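Speaker notes: Small Studio, Big Publisher

Hello everybody, and thank you for coming in straight after lunch, which I know is a hard slot (I've slept through a few of these myself, so no judgment). I'm Lerato Radebe, and I produce games at Tuvum. We made Sullent, the lighthouse one, and if you played it, bless you.

Say hi to Gunther if he made it in. He negotiated most of what I'm going to talk about.

When we started looking for a publisher we had 2 people on payroll and a demo that crashed on the stairs. We wrote to everyone we could think of. Mthembu wrote back, and they asked how many wishlists we had. We had 400. I remember being so embarrassed typing that number! They took the call anyway. By the time we signed, it was 3,000.

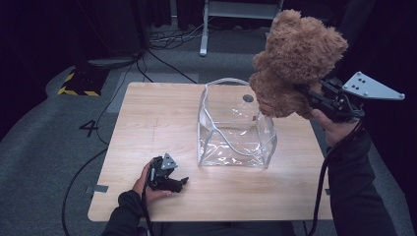

Teddy bear and clear bag.

PAUSE, drink water.

Now, the contract. Please read the part about ports. We nearly gave away the console versions of Sullent for good, in one short paragraph on the second-to-last page, and Gunther Haberkorn caught it on a train with his laptop at four percent. We asked for the rights to come back to us if no port shipped, and they said yes in the same email thread. So do ask, even if your stomach hurts.

Milestones next. Ours were tied to builds, and I'd push for that again, with a little slack around the holidays. For Nakness, our next game, we've added a week of bug fixing before each one.

If I'm running long, skip the boxed edition story (2,000 copies, my parents' garage) and go right to questions.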